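How to clean a tiled kitchen floor and its grout

A tiled floor that gets mopped every week can still look grubby. The tile is usually fine. Most of the dirt is in the grout lines, which sit lower than the tile and are porous, so dirty mop water runs into them and dries there. This guide covers a full clean of a kitchen floor, including the grout, using things sold in any hardware shop.

Allow a morning for an average kitchen. The drying takes longer than the work.

What you need

A broom and dustpan
Two buckets
A mop with a head that can be rinsed
Washing-up liquid or a pH-neutral floor cleaner
Bicarbonate of soda
A stiff nylon grout brush (not wire)
Old towels
Grout sealer, if you are going to seal

Check the tile first

Glazed ceramic and porcelain will take everything described on this page. Natural stone will not. Marble, limestone and travertine are marked by acids, so keep vinegar, lemon and bathroom descaler well away from them. If you don't know what you have, put a drop of water on a spare tile or in a corner. If the spot goes dark after a few minutes, the surface is absorbent and you should stick to neutral cleaner.

Step 1. Clear and sweep

Move chairs, bins, mats and pet bowls out of the room. Sweep from the walls towards the middle, then from the far end towards the door. Go over it twice. Grit left on the floor turns into mud once the mop reaches it, and it can scratch a soft glaze.

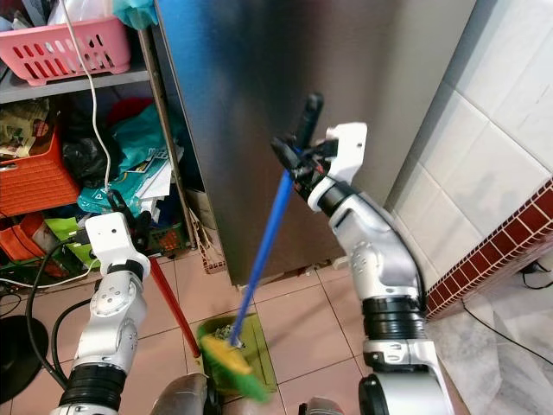
Hold the dustpan with its lip flat to the floor and sweep in short strokes. When only a thin line of dust is left, pick it up with a damp paper towel.

If you prefer to vacuum, use the hard floor setting and turn the beater bar off.

Step 2. Do the edges

Fridges, cookers and washing machines collect a strip of dust and grease along the bottom. Pull them out if they have wheels and you can do it safely. For a cooker on a fixed gas pipe, leave it where it is and clean as far under as a flat brush will go.

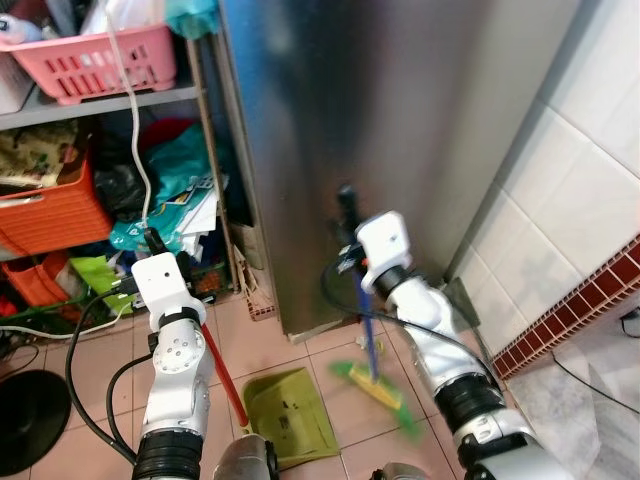
Grease near the cooker needs to come off before you mop, or it will be spread over the whole floor. Put 100 ml of warm water in a jug with a good squirt of washing-up liquid, dab it on with a cloth and leave it for five minutes. Wipe it up with a dry cloth.

Step 3. Scrub the grout

Mix bicarbonate of soda with a little water until it is like toothpaste. Spread it along the lines with a finger or an old spoon, working on a patch you can reach without moving your knees. Leave it for ten minutes, then scrub along the line with the nylon brush. Scrubbing across it wastes effort on the tile.

Wipe up the paste with a wet cloth before it dries. Dried bicarbonate leaves a white film that takes several rinses to shift.

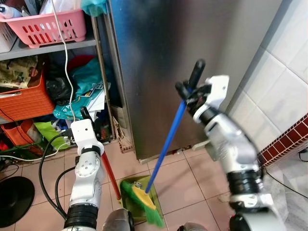 Cracked or missing grout should be raked out and replaced. Cleaning won't help it, and water will get under the tile.

Step 4. Mop with two buckets

Fill one bucket with warm water and cleaner, at the strength given on the bottle. Fill the other with plain water. Dip the mop in the first, wring it well, mop a small area, then rinse it in the second and wring again before it goes back in the cleaner. Change the plain water when you can no longer see the bottom.

Finish with one pass of clean water, then dry with towels.

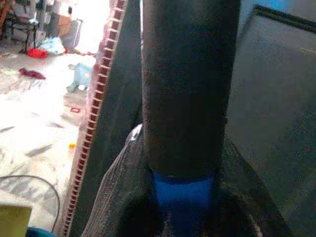

Soft grey material with a bright blue band

Step 5. Seal the grout

Wait until the next day. If you clean on a Tuesday morning, seal on Wednesday. Run a thin line of sealer along the joint, leave it for the time on the label and wipe any spill off the tile straight away. Keep the window open. Test it later with a drop of water, which should sit on top as a bead.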